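Ramen night, or ramen afternoon really, and it took the whole of it! I have been putting off the snack and noodle sort since May and today I finally put on an old T-shirt, made a pot of tea and got going. I'm writing this at the kitchen counter with my feet up on the other stool, feeling much too pleased with myself.

Gunhild came over after lunch with a roll of garbage bags and strong opinions. She thinks noodles should be kept by flavor. I have always kept them by whichever bag I threw them into last, so we were never going to start from the same place. We did agree that the big table was the only sensible spot for it (the kitchen counter is hopeless, you lose half of it to the toaster and the bread box), and that everything had to come out before anything went back in. I love that part. You get to see what you own. I own a lot of noodles.

The chicken ones I could pick out with my eyes half closed, they have been my favorite since I was small enough to eat them dry out of the wrapper, crushed up, with the powder shaken over. Gunhild had never tried it that way! She grew up on the kind of soup that takes a day and a bone. So I made her a handful, right there, and she chewed for a long time and then held out her hand for more.
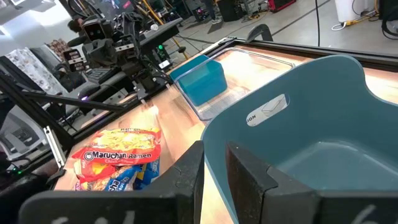

How long do packs of instant noodles keep in the cupboard?
Most carry a best-by date several months to a year out, and if the wrapper is sealed and the cupboard is dry they are usually fine to eat for a while past it, though the oil in the noodles slowly goes stale and you can smell it when it has.

I copied that out here in my own words because I look it up every single time and then forget. The smell test is the one to remember. Gunhild says old noodles smell like crayons and now I can't think of them any other way.

So, the rules we settled on. Anything torn goes. Anything with a date from before I moved in goes (there were 3, all from the very back, and I'm not going to say how old). Everything else gets stood up on its edge so you can read the front without digging. That last one was her idea and I fought it, and I was wrong, it's wonderful. I used to lay them flat in heaps and the bottom ones got crushed to dust, and then I'd open one in a hurry and have more crumbs than noodles.

Rasa phoned in the middle of it all to ask if we were still on for the trip to Erkier, and when she heard what we were doing she wanted a full report. Which flavors? How many of each? I told her I was not going to count them for her. She said to save her the beef. Everybody wants the beef! I don't understand it at all, I think of beef as the one you have when the chicken is gone, but she puts a soft egg in hers and a spoonful of the red pepper paste she gets at the Akanda market, and I have to admit that when she made it for me last winter I drank the broth right down to the bottom of the bowl.
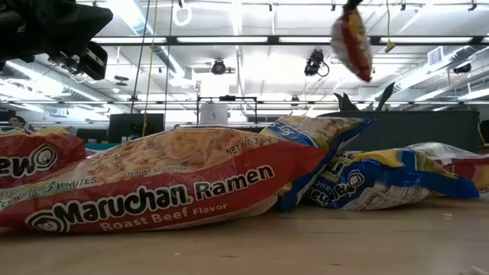

She also does this thing where she only uses half the seasoning and saves the rest in a jar for popcorn. I tried it tonight with what was left from Gunhild's dry handful. So good. Salty and a bit sweet, and it gets all over your fingers. I'm going to keep a jar by the stove from now on and write the flavor on the lid, because I already know that otherwise I'll be sniffing at a jar of yellow powder in three months with no idea if it's soup or custard.

Around four we stopped and ate properly. I did two packs in the wide pot with a fistful of spinach, the end of a cabbage, scallions, and some corn from the freezer. Gunhild cut everything so thin you could have read through it. The trick with the cabbage is to give it a head start in the water, a couple of minutes, and then the noodles go in on top and you leave them alone until they loosen up by themselves. I always used to stab at them with a fork. If you wait, they come apart in one long lovely tangle.

We sat for ages after that, talking about her sister's new apartment and whether you can put a pantry in a hallway closet. I say you can. I'd do it tomorrow if I had a hallway closet. She says the heat from the pipes would get to everything, and she's probably right, she usually is about buildings.

Then the chips and snacks, which I'd been dreading, because a noodle pack is at least flat and a chip bag is a balloon. You can't stack them, you can't stand them up, they slide off each other, and if you press the air out you've got a bag of sand. What works is a bin. One deep bin, bags in on their ends as far as they'll go, the salty ones together, and you stop when it's full. That is the whole system, and I'm so happy with it. No more avalanche when I open the cupboard door.
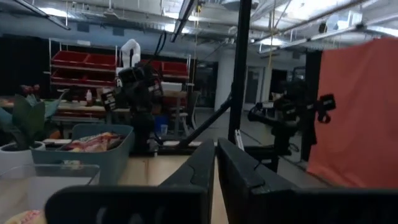 I also wrote myself a shopping rule on the inside of the cupboard door, in pencil in case I lose my nerve. It says NO NEW CHIPS UNTIL YOU CAN SEE THE BOTTOM. Gunhild added a little drawing of me looking into a bin with a flashlight. It's staying up.

Still to do: the tea shelf, the jar of odd soy sauce packets, the shelf over the fridge that I can't reach without the step stool. Also find out if the Clesar store still sells the wide lids, since mine has a crack right across it. And wash the T-shirt, there's seasoning powder in the sleeves somehow.

Gunhild took four packs home with her, two chicken and two that she picked purely by the color of the wrapper. I put Rasa's beef to one side with her name on a sticky note so I don't eat it in a weak moment. It's almost ten now and I'm thinking about popcorn again. There's a bit of powder left in the jar.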